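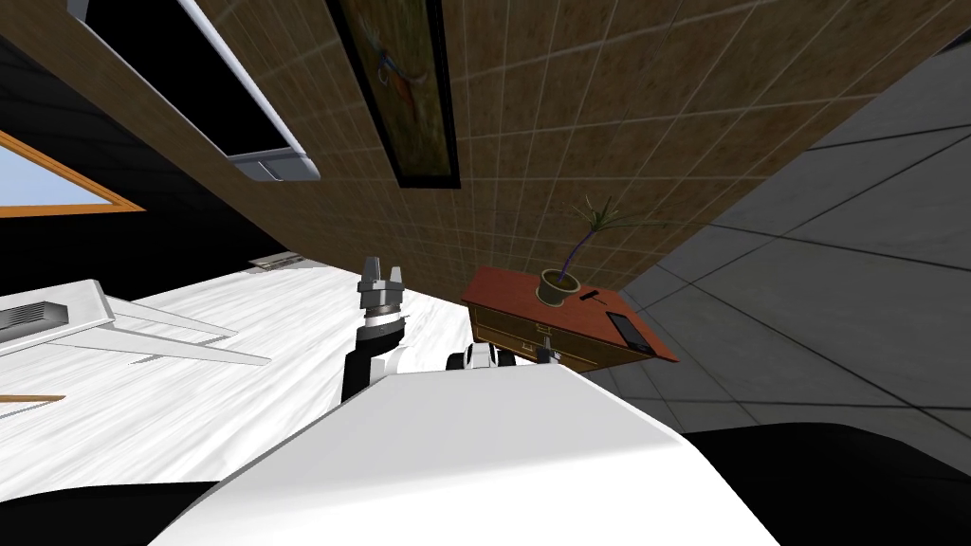
Rolled and Unframed Prints: Frequently Asked Questions
Babić Print Flattening and Mounting, Trollelville
Last updated May 23, 2019

Preparing a print

My print came in a tube and will not lie flat. Is it damaged?

Usually no. Paper that has been stored in a roll takes a set, meaning that the fibers have relaxed into the curve. The set can be reversed in most papers. Damage is a different matter: look for short crescent-shaped dents, cracked ink along a crease, or a flattened line running the length of the sheet where the tube was crushed. Dents of this type can be made less visible. They cannot be removed.

Can I roll it the other way to take out the curl?

We advise against it. Reverse rolling puts the printed face on the outside of the curve and stretches the ink layer. On coated papers this produces fine cracks that show up under a side light. It also leaves a second set on top of the first, and the sheet ends up with a wave instead of a curl. A wave takes longer to press out.

How do I flatten a print at home?

Wash and dry your hands. Lay a clean sheet of unprinted blotter paper on a level surface, place the print on it face up, and cover it with a second sheet of blotter. Put a smooth board over the whole stack, larger than the print on all sides, and spread the weight evenly across the board. Leave it for two days before checking. If the corners still lift, put the board back and check again at the end of the week.

Do not use newspaper in place of blotter. Newsprint is acidic and the ink transfers under pressure.

Can I use the floor?

Yes, if no table is big enough. The floor must be hard, level, clean, and dry to the touch, and the print should have a barrier sheet under it at all times. Keep the work away from exterior doors and floor registers.
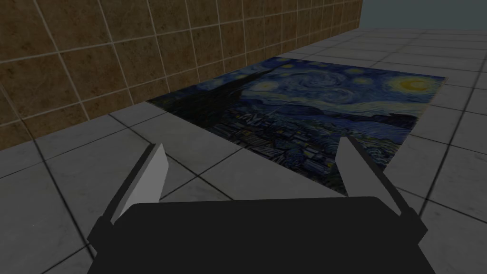 A print of Van Gogh's "The Starry Night" lying flat on the floor.

Carpet is not suitable. The pile gives under the board and the pressure comes out uneven, which prints the texture of the carpet backing into soft papers.

Should I use an iron or steam?

No. Many poster papers have a clay or polymer coating that softens with heat and sticks to whatever touches it. Steam adds moisture faster than the sheet can take it in, and the edges expand before the center does. The result is called cockling. We see more prints ruined by irons than by shipping.

Paper and materials

What paper weights do you accept?

Anything up to 110 lb cover stock can go through the standard press. Heavier board is flattened by hand and quoted separately. If you do not know the weight, bring the print in or mail us the product label. Please do not cut off a sample.

How do I tell a reproduction from an original print?

For most customers the question matters only for pricing, as we handle originals under a separate work order. Look at the image through a magnifier. A regular pattern of small colored dots indicates offset printing. A fine random spray of dots indicates inkjet. If you see neither, stop handling the sheet and call us. A reproduction of a well-known painting bought from a museum shop or a poster dealer is nearly always offset or inkjet and is processed under the standard work order.

Do you handle canvas?

Inkjet canvas, yes. It should be rolled loosely with the image facing out, the opposite of the rule for paper. Painted canvas, no. We do not have the equipment for it and can refer you to a conservator.

What about dry mounting?

Dry mounting bonds the print to a rigid board with a heat-activated film. It gives the flattest result and is suitable for posters and other replaceable sheets. It should be treated as permanent. We will not dry mount a numbered, signed, or dated print, even at the owner's request. For those, we use hinges made of Japanese tissue and wheat starch paste, which can be undone with a small amount of water.

Service and turnaround

Where do I drop off?

At the counter in Trollelville or at the collection point in Peditz. The Peditz point accepts tubes and flat packages only and cannot answer technical questions. Prints left there travel to Trollelville with the next van run, so allow extra time.

How long does it take?

Standard flattening takes three working days from the day the print reaches the bench. Mounting is scheduled after flattening is complete and depends on the board size. October is our busiest month and turnaround is longer then. Rush service is not offered in that month.

Will the curl come back?

It can, if the print goes back into a tube or hangs unframed in a room with large swings in humidity. A flattened sheet should rest in a folder or behind glazing as soon as possible after pickup. If the print has to wait for a frame, store it flat, face up, with a sheet of glassine over it. A wide drawer works well, and so does the space under a bed, provided the folder is stiff enough to resist bending. Tops of furniture are a poor choice for anything larger than the furniture itself - the overhang droops, and the paper takes a new set along the edge.

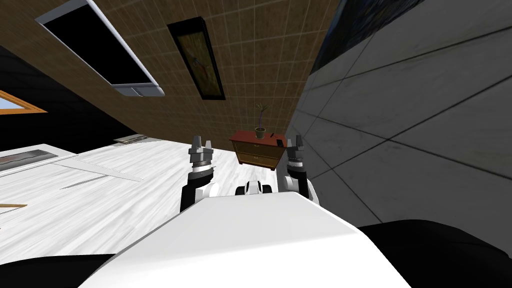 Bathrooms, laundry rooms, and unheated garages should be ruled out for the same reason as steam. The humidity rises faster than the paper can follow. An interior closet is better than an attic in every season.

My print has a smell. Can you remove it?

Sometimes. Airing the sheet in a closed box with activated charcoal reduces smoke and basement odors. If there is visible mold, seal the print in a plastic bag, tell us before you come in, and do not open the bag at the counter.

Do you repair bites and chewed corners?

Yes, and there is a form for it. Pet damage is logged under the code Canine regardless of the animal. Bring every piece you can find, including the small ones, in an envelope. Do not tape them together first. Pressure-sensitive tape yellows and the adhesive migrates into the paper, and removing it costs more than the repair.

Are prints insured while you have them?

Prints are covered for the value written on the work order. If the field is left blank, we enter the replacement cost of an equivalent poster. Claims must be made within two weeks of pickup, with the work order and the original packaging.

Can I watch the work being done?

No. The bench area is kept closed to control dust. Condition photos are taken at intake and at completion, and copies are available on request.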